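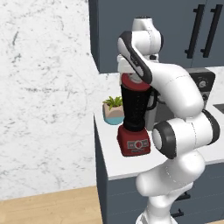 Why does a kitchen make so much noise?

Close your eyes in the kitchen when somebody is making dinner. You can hear water running, a lid that rattles, a knife on a board, and maybe a blender, which is the loudest of them all. In this text we will find out what sound is, how it comes to your ears, and why one machine hums softly while another one makes the dog run under the table.

What is sound?

Sound begins when something shakes. We call this shaking a vibration. Put two fingers on the front of your neck and say "aaaaah". Do you feel it? Inside your neck there are two small folds, and they are shaking very fast while you speak.

When a thing shakes, it pushes the air next to it. This air pushes the air a little further away, and so the push travels through the room. The air itself does not travel from the pan to your ear. It only moves a tiny bit forwards and backwards, like children who stand in a queue and pass on a small push from the last child to the first one. We call the travelling push a sound wave.

When the wave arrives at your ear, it goes down a short tunnel and meets the eardrum. The eardrum is a thin skin, and it begins to shake too. Behind it are three very small bones which carry the shaking deeper inside. There it is changed into a message for your brain, and your brain says: "Ah, the soup is boiling over!"

Why is a blender so loud?

A blender has a motor in its base. The motor turns a set of blades at the bottom of the jug, and they turn so fast that you cannot see them one by one. Many things are making sound at the same moment. The motor shakes. The blades hit the fruit or the ice. The food is thrown against the wall of the jug. Often there is also a small fan that cools the motor, and it blows air out with a whistle.

Then the worktop joins in. If the blender stands on a hard surface, its shaking goes down into this surface. A large flat surface can push a lot of air, so the whole worktop works a little like the skin of a drum. Try to put a folded tea towel under a ticking kitchen timer and listen. Usually the ticking becomes softer, as the soft cloth takes up a part of the shaking.

High sounds and low sounds

Some sounds are high, like a whistle, and some are low, like a lorry. The difference is how fast the thing is shaking. Fast shaking gives a high sound, slow shaking gives a low one.

Scientists count how many times a thing shakes in one second. They use the word hertz for this. If something shakes 66 times in one second, we say 66 hertz, and you hear a deep hum. At 700 hertz the sound is much higher, a note that many children can sing. At 1145 hertz it is higher still.

Listen to a blender when it starts. The sound climbs up, because the motor is turning faster and faster. When it is switched off, the sound slides down again until it is quiet.

Try it: the singing glasses

You need four drinking glasses of the same kind, a jug of water and a wooden spoon. Ask a grown-up before you begin.

1. Put the glasses in a row. They should not touch each other.
2. Leave the first glass empty. Pour a little water in the second, more in the third, and fill the last one nearly to the top.
3. Tap each glass softly on its side with the spoon.
4. Listen which one is the highest and which one is the lowest.

Most children guess that the full glass will be the highest. Were you right? The empty glass gives the highest sound. When there is water inside, the glass has to move the water also, and so it shakes more slowly.

Hiu-tung Chiu, who is nine years old, sent us a letter about this experiment in April. She used eight glasses and could play a whole birthday song, only the last note was a bit wrong. Her cousin Chia-hao Kan tried it with cups and was not so happy with the result. Thick cups often make a short, dull sound.

Can sound be too loud?

Yes. How loud a sound is, we measure in decibels. When you sit and talk with a friend, it can be 60 decibels. A noisy kitchen machine can be much louder than this, and 69 decibels or even more is nothing special for it.

Deep in your ear there are very small hair cells. They bend when a sound wave comes. A loud noise for a short time makes them tired, but a very loud noise for a long time can hurt them, and they do not grow again. So it is good to go a few steps back from a loud machine. Each step helps, as the wave spreads out in all directions and becomes weaker on its way.

Words to remember

Vibration: very fast shaking forwards and backwards.
Sound wave: a push that travels through air, water or a solid thing.
Eardrum: the thin skin in your ear that shakes when a sound arrives.
Hertz: how many times something shakes in one second.
Decibel: the unit for how loud a sound is.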